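Merna ground move, anyone actually for it?

Page 1 of 2

terracestan
Seen the thing in the programme about leaving Hendodard for the new site at Merna. Two stands, plastic pitch, bar. Not keen.

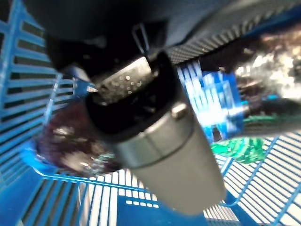 Main worry is getting there. Last bus back goes before full time on a night game. We got 280 for the cup tie in January and half of them walk to the ground. They wont walk to Merna.

chiriac_end
Disagree. Pitch at Hendodard is a bog, we had 8 games called off. Cant run a club like that. Plastic = games on, kids using it all week, money in.

terracestan
Money in for who though. Have you seen what they want for hire

leftfootonly
Capacity is down as 2585 on the plans. For us?? We'd rattle.

chiriac_end
Thats the grading rules, need it if we ever go up. Most of it is standing anyway

leftfootonly
If we ever go up lol. Cant defend a corner.

Cadent Road Red
Been going to Hendodard since I was in a pushchair and I'd still move. Roof leaks, one working toilet in the away end, floodlights went off twice last season. Would want the Chiriac End name kept tho

terracestan
Name means nothing if its a metal shed behind a goal. Fix the drains, fix the roof, stay put. Has anyone even had a price for the drains?

chiriac_end
Yes, it was read out at the last meeting. More than we take in a season. You werent there

terracestan
I was at work.

muddyboots
Is the meeting about this still on at 7.30 in the clubhouse or did it get moved

Cadent Road Red
Still 7.30. Bring your card or you dont get a vote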